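Ticket 1062: gripper pose jumps on the Harkby tissue task, policy reaches short
Project: Cerkix
Status: open, workaround in place
Component: handheld tracking / dataset export

Opening this as a fresh ticket because the old one (1601) got closed as "lighting" and I'm now fairly sure lighting was only half of it, if that.

Short version for anyone skimming: policies trained on the handheld demos from the Harkby room stop short of the tissue and close on air. Same recipe, same network, same number of training steps on the Lavoie room data and it's fine. So I've been assuming for a while that something is off in the Harkby data itself and not in the training, and I've spent the best part of a fortnight poking at it.

What I see when I replay the exported trajectories: the right gripper path is smooth for most of the demo, then just before the fingers close it hops sideways and a bit back, stays there for a few samples, and hops home again. The left one does it too but far less. If you only look at the averaged curves you'd never spot it, the smoothing hides the lot. Turn the smoothing off and it's there plain as day!

Things I tried first, in the order I tried them:

Re-ran the head camera calibration. No change at all. I did it twice as I didn't believe the first one.

Swapped the left and right streams in the export, in case the labels had been crossed somewhere. They hadn't. The hop followed the right gripper, so at least that ruled something out.

Trained on left-hand demos only. Better, still short. I got excited about this for an afternoon and then noticed I'd also changed the crop size, so please ignore the numbers I posted on the channel that day.

Went back to the closed ticket and did the lighting thing properly, blinds down, lamps on. Fewer dropped marker detections overall, which is nice and we should keep doing it, but the hop was still there in the new takes.

After that I gave up being clever and watched raw takes one after another with the detections drawn on top.
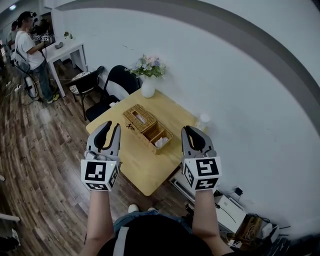

What finally gave it away was how the solver picks its face. Each cube has a different pattern per face, and when the wrist rolls over for the grasp the face we've been tracking turns edge-on to the head camera and the next one comes round. For a moment both are visible but both at a nasty slant. Our code takes whichever face has the bigger area in the picture and solves the pose from that single face. At those angles a flat square has two poses that fit nearly equally well, and we were taking the first one the solver handed back. Sometimes that's the wrong one. Hence the hop, and hence it always landing right at the moment we care about most, ugh.

It also explains the left/right difference, I think. The right hand is doing the pinch and pull in most of our demos and rolls much further. The left mostly steadies things. I haven't measured that properly so take it as a hunch.

And Lavoie? Their task is a straight downward pick with hardly any wrist roll, so one face stays nicely square to the camera the whole way through. I'd been treating Lavoie as proof that the tracking was good. It was only ever proof that the tracking is good when you don't turn your wrist.

What I changed (branch is called clellotow-multiface, it's on the shared repo, sorry about the commit messages):

1. Solve from the corners of all visible faces together, using the known cube shape, whenever more than one face is detected.
2. When there's only one face, keep both candidate poses and pick the one closest to where the gripper was in the previous sample.
3. If the chosen pose is still further from the last one than a hand could sensibly move, mark the sample as missing and fill it in later from its neighbours.

Number 3 scares me a bit. It will happily paper over a real fast movement if somebody snatches at the tissue. For now I've made the export write a flag next to every filled-in sample so we can at least find them again.

Result so far: I re-exported 60 demos with the branch and went through the plots by eye. The hops before closing are gone in nearly all of them. Two takes still look wrong, and in both the person's forearm is across the cube for a good stretch, so there's nothing to solve from. I've put those aside.

Retrained on the re-exported set, no other changes (I checked the crop size this time). The policy now gets down to the tissue and closes on it more often than not. It still sometimes pinches too shallow and slides off, but that's a different kind of wrong, and one I'd much sooner have. I'm not putting a success rate in here until I've done a proper run with the object moved between trials, I've been burnt by that before.

Still to do:

Re-export the rest of the Harkby data. It's slow, I'll leave it going overnight.

Run the branch over the Lavoie data as well and make sure it hasn't made anything worse. I don't expect it to but I didn't expect any of this either.

Decide what to do about blocked cubes. Asking people to keep their elbows out makes for odd, stiff demos, and I don't fancy training on those. A second camera off to the side would help but then we've got another clock to sync.

Update, 16:40: first chunk of the overnight job died on a full disk. Cleared the old caches and restarted it. If anyone wanted the smoothed exports from January, shout now, they're in the bin but I haven't emptied it.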